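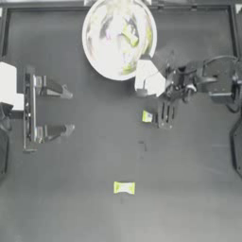
Why Is Candy Sweet, and Why Is Some of It Hard?

Sugar. That's the short answer. But the long answer is way more fun, so keep reading.

Almost all candy starts the same way. Sugar, water, a pot, heat. You could make a lollipop and a soft chewy caramel starting from the same bag of sugar. What changes is how hot the pot gets, what else goes in, and what you do when it cools down.

First, the sugar melts into the water. We say it dissolves. The tiny bits get so small and spread out you can't see them anymore. Still there though! Taste the water and you'd know.

Then the pot boils. Water turns to steam and floats off. Sugar doesn't float off. So the longer you boil, the less water is left, and the thicker and hotter the syrup gets. Candy makers watch the thermometer the whole time. A few degrees too many and your soft candy is a hard candy. A few more and it's burnt and the kitchen smells for a day.

Old time candy makers didn't always have a thermometer. They dripped a little syrup into cold water and looked at what it did. If it made a squishy ball they called it "soft ball." Next comes firm ball, then hard ball, then soft crack, then hard crack. Hard crack is the lollipop one. It snaps.
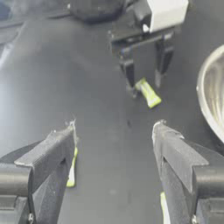 Why does hard candy look like glass?
Because its insides are mixed up the same way glass is. When hot syrup cools fast, the sugar bits don't have time to line up in neat rows. They get stuck wherever they were. Light goes right through, so plain hard candy looks clear and shiny.

If the sugar bits DO line up, you get crystals. Rock candy is all crystals, big ones. Fudge has crystals too but teeny tiny ones, so small your tongue thinks it's smooth. Stir fudge too soon and the crystals grow too big and it goes gritty. Still sweet. Just sandy.

OK, what about flavor? Your tongue is only good at a few things - sweet, sour, salty, bitter, and savory. Your nose does the rest. Try this with a grown-up's OK. Hold your nose, sit up straight, and put a piece of fruit candy in your mouth. Sweet, maybe sour, that's it. Now let go. There's the strawberry! Smells sneak up to your nose from the back of your mouth.

Color plays tricks too. If a candy is green, lots of people guess lime or apple before they even taste it. Color it purple and keep the same flavor, and somebody will say grape.
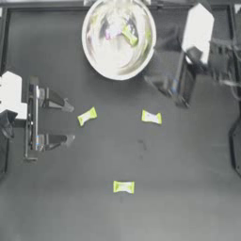 Candies in green wrappers. What flavor would you guess?

Matúš Brabec makes candy at a little shop called Skallunico, in Flernerbridge. We asked him a bunch of questions and he answered them while stirring. He makes 22 kinds. On a busy morning in December he cooks 126 trays and starts at 4 a.m., which is too early for anything.

His most popular one is called the Brultivell. It's a chewy lemon thing. To make it chewy he pulls it. Really! He hangs the warm candy on a hook and pulls and folds, pulls and folds, and each fold traps a bit of air. The air makes it lighter in color and softer to bite. His arms get very tired. There is a machine for pulling but he says it's loud.

We asked what goes wrong most. "Rain," he said. Sugar loves water so much that it grabs it right out of the air. On a damp day hard candy gets sticky on the outside, and after a while it all clumps together in the jar. You've maybe seen this in a old candy dish at somebody's house.
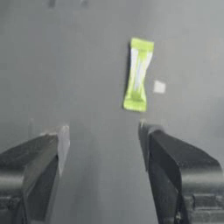

So that's the main job of a wrapper. It keeps the damp air out, and it stops the pieces sticking to each other, and it keeps your fingers off the ones you didn't pick. Some wrappers are twisted at the ends. Others are pressed shut with heat so hardly any air gets in at all. Chewy candy needs it the other way around too - the wrapper keeps its own water IN, so it dosn't dry out and turn into a rock.

People liked sweet stuff long before wrappers, by the way. Honey came first in a lot of places. Ancient Egyptians mixed it with nuts and fruit. Sugar from sugar cane came later to many countries and cost a lot, so candy was for rich people or for when you had a sore throat.

Words to know
Dissolve: to mix into a liquid so well you can't see it
Syrup: thick sugary liquid
Crystal: a solid with its tiny bits lined up in a pattern
Humid: when the air has lots of water in it

Try it: put one unwrapped hard candy on a plate in the bathroom and a wrapped one next to it. Leave them till after a few showers. Touch both. Which is stickier? Write it down. Don't eat the bathroom one.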